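Skip to answers

This site uses cookies to remember your settings and to count visits. Accept | Manage settings

Posted in: Automation & Robotics > Events and Site Visits > Preparing a Group

Asked by Mafalda Matos, December

What should a visiting group ask for at a kitchen-task robot demonstration?

I am responsible for arranging an educational visit to the Clostomano open day on behalf of the Braltutbridge adult learning center. The group will consist of 16 adults, most of whom have no technical background. The program lists a tabletop demonstration with kitchen items, followed by a period for questions. We have been allotted 61 minutes in total, including the walk from the reception desk.

The following pictures come from the demonstration area and were sent to me by the organizers.
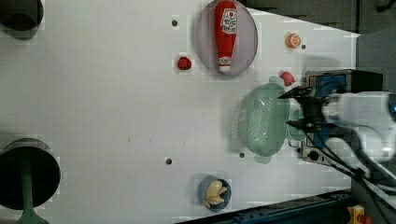
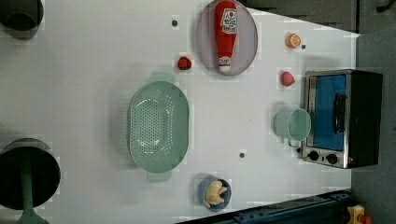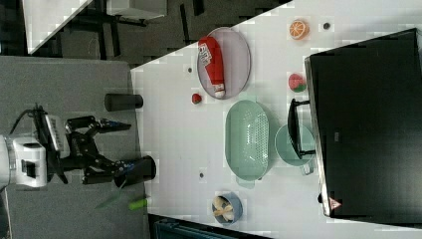
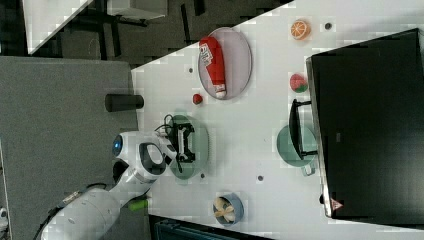
I would be grateful for guidance on three points. First, is it reasonable to request that the presenters repeat a task, or is this considered discourteous? Second, what should participants be told to look for, given that few of them have seen such equipment in operation? Third, I have been asked to submit written questions beforehand, and I do not wish to submit questions that the presenters will regard as trivial.

I should add that our previous visit, to the packing hall at Barnico, was not a success. The participants stood behind a rail, a recorded commentary was played, and we left without having spoken to a member of the technical staff. Our center has asked that this visit be documented in a short report, and I would prefer that the report contain more than the time of arrival and the refreshments.

Tags: open day, robot arm, demonstration, group visit, adult education

Answer 1 (accepted)

It is entirely reasonable to request a repetition, and the request should be made in writing before the visit. In my position I receive groups at the Pacheco training workshop, and we schedule each task to be performed 4 times for every group. A single performance tells visitors very little. If the arm succeeds once, they may conclude that it always succeeds, and if it fails once they may leave with the opposite impression.

I suggest that you put the following to the organizers:

1. Will the same task be performed more than once, and will the objects be moved between attempts?
2. Is the arm being operated by a person, following a recorded motion, or selecting its own movements? These arrangements can look identical to an observer.
3. Who places the objects back in their starting positions, and how long does this take?
4. What happens when an object is dropped? Does the system continue, or does a member of staff intervene?
5. Which items on the table are difficult to grasp, and for what reason?

None of these questions is trivial. The second is the most useful of all, and I would ask that it be answered aloud at the beginning, so that the group knows what it is watching.

With regard to what participants should look for, I recommend that they watch the fingers of the gripper during the final part of the approach. Newcomers tend to watch the large movements of the arm, but the difficulty generally lies in the last short distance before contact. A bowl must be taken by its rim or from the sides. A cup with a handle offers more than one choice. A flat plate is awkward for two fingers, as there is little to close upon until one edge has been raised. Ask the presenter to state the intended grasp before the arm moves, and let the participants judge whether the result matches.

For a group of your size I would request two halves. One half stands at the table while the other half speaks with a member of staff, and they exchange places midway. Sixteen persons around one worktable will not all see the gripper — those at the rear will see the backs of those in front.

For the report, appoint two participants to keep a simple record of each attempt: the object, whether it was picked up, whether it was set down where intended, and whether a person assisted. Kindly inform the presenters that you are doing so. Most will be pleased, and some will offer their own figures for comparison. Ours are kept on a sheet by the door, and the current sheet has 384 entries.

Comment from Mafalda Matos: Thank you. I have forwarded the five questions to Clostomano with a request for the divided group. May I ask whether participants should be seated?

Reply: Standing is preferable at the table, with chairs available at the side for those who require them. Please mention any mobility requirements when you confirm.

Answer 2

Ask for parking. At most of these events the parking is inadequate.

As for the demonstration, I attended one elsewhere and found it slow. You should warn your participants that the arm may pause for some time between movements and that this does not necessarily mean it has stopped. They must not reach onto the table during a pause.

Answer 3

I agree with the first answer in general but would not send five questions. In my experience as an organizer, two questions receive full replies and five receive brief ones. I would retain the second and the fourth, and hold the remainder for the discussion.

I would also advise against asking about price or about the replacement of kitchen staff in the opening minutes. These are legitimate subjects, but they occupy the whole period once raised, and the technical staff are often not the appropriate persons to address them. Place them at the end and ask whether a representative of the management can be present.

A short preparatory session is worthwhile as well. We ask visitors to clear a small table at home using only the thumb and one finger of one hand, without looking at it directly. They arrive with considerably better questions about grasping.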